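Kirstin Baird has been folding other people's clothes for most of her working life, first in the back of a dry cleaner's in Melley and now at the Purves Street clothing exchange, where she runs the sorting room and, one afternoon a month, teaches anyone who cares to turn up how to fold. I went in January, expecting to stay for a cup of tea, and left well after dark with a bag of sweaters I had taken out and put back in again properly.

We started, as she likes to start, with something green and rumpled and a blue cloth to work on.

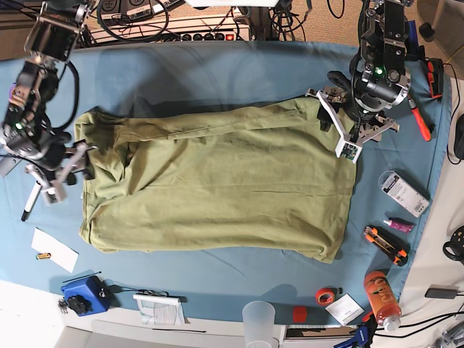
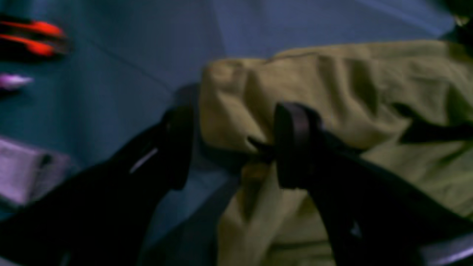

Olive cloth on blue, with every crease still to be dealt with.

## "Let it be a mess for a minute"

The blue is her own choice. She tried white sheets on the tables when the exchange first opened and found she was squinting by lunchtime. "You want a color that lets you find the edge of the thing," she told me, smoothing a corner with the side of her hand as she talked. "Half of folding is finding the edge. People grab the middle and pull, and then they wonder why they've got a lump."

Her advice for a garment that arrives in a heap is to leave it alone, at least briefly, and look for two corners that belong together. Hold those, lift a little, and let the rest hang down. "I say let it be a mess for a minute," she said. "My mother would have had a fit! She folded everything as if somebody was timing her. But cloth has weight, and if you give it a chance it will do a bit of the work for you."

I asked whether she had a favorite thing to fold, which made her laugh, and then she took the question so seriously that we lost a good ten minutes to it. Pillowcases, to begin with. Then dish towels, provided they were old and soft. Then, after some thought, work shirts in heavy cotton, the kind that fight you at first and afterward sit on the shelf like a book.

"Drab colors are nice too," she added. "Khaki, olive, all of those. They never get picked first, poor things, so I fold them with extra care and put them on top of the pile."

## The Gostness winter

The exchange was a much smaller affair until the year the school at Gostness closed and sent over everything from its lost property and costume cupboards. It came to 337 pieces, and Kirstin remembers the number because she wrote it on the wall above the light switch, where it can still be read.

"Capes," she said. "You have no idea how many capes. And gym bags with one sock in them, and a very good wool coat that I still think about." She and two friends worked through the lot in the evenings, with the radio on and a pan of soup going in the little kitchen next door. Around 100 pieces went straight back out to families in Melley before the month was over – she is prouder of that than of anything else we talked about, though she only brought it up when I was already looking for my scarf.

The shelves date from then as well. They came out of the old Kernico store when it was refitted, and they are a shade too deep, so that anything small drifts to the back and has to be fetched with a coat hanger. She has been meaning to have them cut down for years.

## What she does at home

I had pictured drawers like a department store's. "Oh, no," Kirstin said, quite cheerfully. "I have a chair." The chair is in the bedroom and holds whatever has been worn once and isn't ready for the wash, and she has no plans to reform it.

The linen closet is another matter. Sheets go inside their own pillowcase, towels are folded in thirds with the fold facing out, and her grandchildren are allowed to help as long as they start with the washcloths.

The folding afternoons begin at 4 and go on until the tea runs out. Bring something you have never managed to fold, she says, and if it's a fitted sheet, bring a friend to hold the other end.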